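Dolness Desk Set - pastel binder clips + white tray

Sold by Zadormont. Page updated 5/22/26, prices further down are still the March ones and they stay that way till the next shipment.

What you get: binder clips in mixed pastels. Pink, yellow, teal, whatever the bag gives you. Silver wire handles. One shallow white plastic tray, rounded corners. Thats the set.

Clips come loose in a bag, not sorted. If you need all teal or all pink put it in the order notes and Sorin Ristić will try, no promises. Shades vary a bit from one batch to the next - the yellow especially, some run closer to mustard.

Not included: pen container, wall organizer, sticky notes, calculator. Kadrić sells a clear pen cup that sits fine next to the tray, we don't stock it.
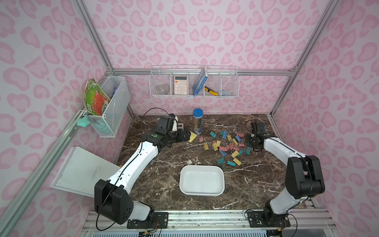
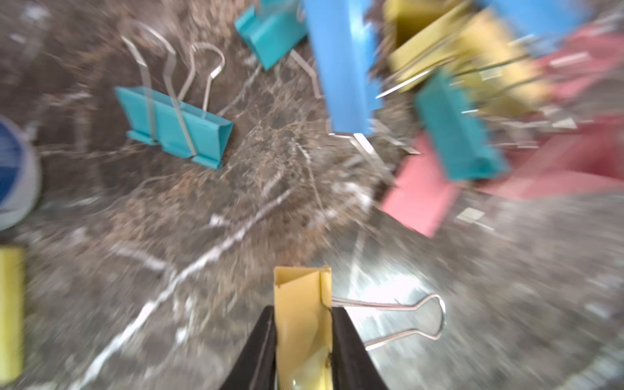

Clips and tray on the brown marble top, pink leopard paper on the walls. 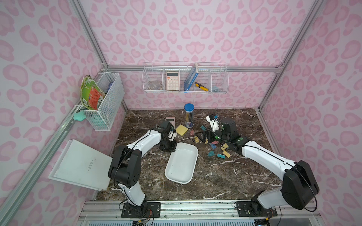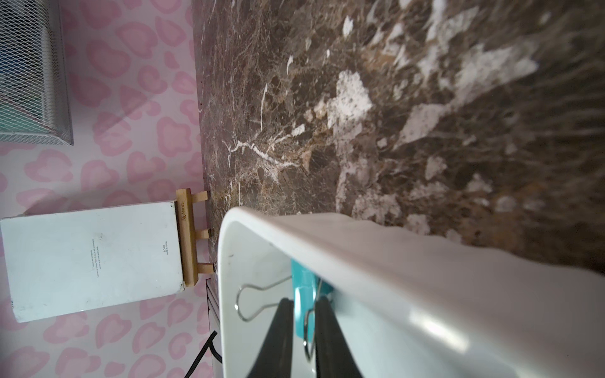 Tray care: wipe with a damp cloth, dish soap if there's ink on it. No dishwasher. It will scratch if you drag clips across it, that's plastic for you.

Clip care: none really. Paint can rub at the corners with heavy use. Squeeze the handles together to open, fold them flat against the paper if you're stacking. Don't force them over thick board, the handles pop out and then you're hunting for them. They do go back in - pinch and push.

Shipping: 2 days to pack, then it's up to the carrier. Max 9 sets per order, more than that is wholesale, see below.

Wholesale / schools / offices: clips only, cartons of 3000, trays ordered seperately. Ask for Vasilis Mladenović, he does the quotes. Say which colors and when you need it by.

Returns: unopened bags fine. Opened bags no. Cracked tray - send us a photo and we send another, keep the old one.

Also in this line: Clavdale letter tray (deeper, white only, back in stock) and the Clavdale small clips, same pastels, for receipts and index cards. Large size is sold out, no date yet.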